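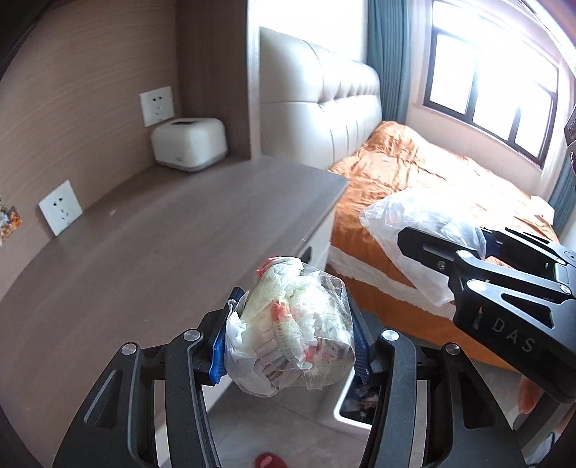
Friday, June 20, 2025

Bedroom setup, room side of the workshop. Writing this up before I forget which bag was which, because Sibusiso is in on his own next and he'll want to know why the bin store looks the way it does.

Today was all about bags and wrapping. I've been putting off the trash-and-packing sort for ages (you all know how I feel about plastic bags, they get everywhere and they never go back the way they came) but the room was free and Kgomotso had the desk more or less cleared already, so off we went.

Stuffed bags first. Clear plastic, white tissue pushed in until it makes a decent round bundle. I much prefer these to the flat ones! They've got some body to them, you can pick one up and it's still more or less a ball when you put it down again. My one complaint is the loose plastic at the neck. If you don't fold it under it catches on everything. Kgomotso ties hers, I twist mine, and we had a long and fairly pointless argument over it. For now: twist, fold under, no tape. Tape made the bag impossible to open again without tearing it, and I'd like to get more than one day out of each.

Tissue: the Prastura stuff is the good one. It's crisp and it crumples into layers that hold. The Dlamini roll is softer and goes to mush after you've squashed it twice, so please leave that for padding the mugs. I let some colored scraps go in with the white too, and I'm glad I did, it's so much easier to tell one bundle from the next at a glance when there's a bit of orange or red showing. More of that please. If you're opening parcels this week, save me anything bright.

Plain white bags, the crumpled kind, are a different animal. They puff up when you lift them and then fold over on themselves and lie there looking like nothing at all. Put one on the bed and it slides, put it on the desk and the first draft from the door takes it. We had the window shut all afternoon for this reason and it got stuffy. I tried balling one up tight before putting it down and it opened out again while I was reaching for the next. Kgomotso's idea was to knot it once, loosely, and that's worth trying on Monday.

Desk: wood-grain top, wiped down with the mild stuff. There's a faint little mark toward the middle that I went at with a cloth for far too long. It's staying. Don't use the scouring pad on it, Sibusiso, I mean it.

Bed: I'd like the near side kept free for bags and the pillow end left alone. White cabinet by the desk: leave the front clear, I kept backing into it with my hip.

Supplies. The order from Lutari came to 280 bags, delivery note number 3247, which is in the blue folder with the others. I put 7 back for testing knots and the rest are on the shelf in their sleeve. No need to reorder before November unless somebody goes wild. Cunonow has a thicker clear bag that I'd love to try, item 866 in their list, but the minimum order is silly so I'll ask whether they'd send a sample.

To do:
Knot test on the plain white bags
Flatten used tissue and see if it's any good a second time
Find a bin with a lid for the finished bundles
Ask Kgomotso where the good scissors went

Lights off, window open again, bags in the big box by the door. The torn ones went to recycling.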